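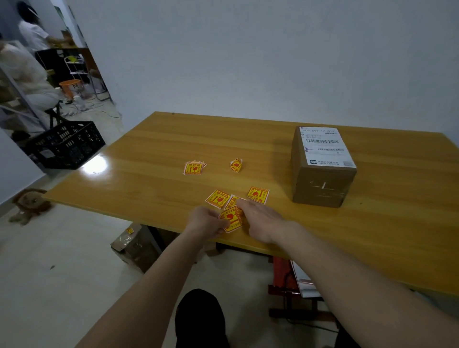 D. Kennedy
Field Service Writer, Ekent packing line manuals

4.3 Clearing a label pick fault (code 148)

Code 148 means the Ekent arm closed on a fragile sticker and lost vacuum before reaching the carton. Most faults we logged at Kulbridge came from curled stickers.

CAUTION: The arm can restart by itself when vacuum returns. Press the stop button and lock the cell gate before you reach in.

1. Wait for the pressure gauge to read zero.
2. Take all fragile stickers out of the tray and move them to a table outside the cell.
3. Set aside any sticker with a lifted or twisted corner. Apply these by hand - do not put them back in the tray.
4. Press each hand-applied sticker down with your fingers spread. Keep it clear of the shipping label and barcodes.
5. Wipe the suction cup with a dry cloth. Replace it if the lip is split.
6. Load no more than 200 flat stickers, close the gate and press Reset.

Note: The tray holds 600, but full trays jammed more often on Latosau feeders.

If code 148 comes back within 16 picks, leave the cell locked and go to section 4.5.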